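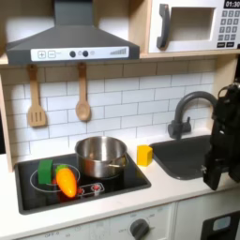
The Vedisano Play Kitchen: range hood, microwave and tiled backsplash.

11th June
By Annunziata Valentini, Early Years Furniture
Reading time: 2 minutes
Filed under: Role Play and Home Corner

The Vedisano Play Kitchen is supplied by Grestness to preschools, kindergartens, libraries and family waiting areas. It is a one-piece unit intended for daily use by small groups of children and is delivered with its appliances already mounted.

The upper part of the kitchen carries a dark gray range hood and a white toy microwave on a wooden shelf. Controls are printed on the front of the hood, with plus and minus symbols at the left and a bar-level graphic at the right. The microwave has a curved handle, a number keypad and a display reading 01:30. Teachers who use the unit for early number work have found the keypad a useful starting point, as children readily name the numerals while they set a cooking time.

Behind the work area is a backsplash in a white subway-tile pattern with thin gray grout lines. Two wooden utensils hang against it and are within reach of a child standing at the counter. Light wooden panels border the tiled area.

Delivery and placement

The kitchen is shipped on a pallet in 2 cartons. Institutions are asked to confirm at the time of order whether the delivery entrance has steps. Assembly requires two adults and should be carried out in the room where the unit will remain — the completed kitchen is not designed to be carried through a standard doorway. It should stand against a solid wall and be secured with the brackets provided. A clear space of 65 inches in front of the unit is recommended where more than two children will play together.

Worktop, cooktop and sink

The counter is white, with a black cooktop on the left and a dark sink on the right. A matte gray faucet curves up behind the sink. Children can move pots and play food between the two without leaving their place, and the arrangement suits both washing-up games and shared cooking. Play food and blocks are ordered separately under the Pagano accessory range. 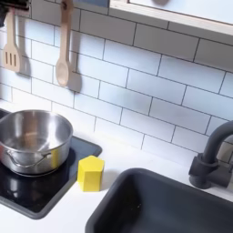
Care and cleaning

The surfaces should be wiped at the end of each day with a soft damp cloth and mild soap. Abrasive pads and bleach should not be used on the worktop or the tiled panel. Wooden utensils should be wiped, dried and hung up again; they should not be left in the sink or placed in a dishwasher. Brackets and shelf fixings should be checked at the start of each term.

Ordering

The kitchen is listed as item 114 in the current Grestness catalog. Orders received before the end of June are delivered in time for the opening of the school year in September. Replacement utensils and fixings may be ordered individually. Institutions wishing to see the unit before purchase may visit the Trillton showroom by appointment. Requests should be addressed to Rosario Mazza, Institutional Sales, and should state the name of the institution and the room for which the kitchen is intended.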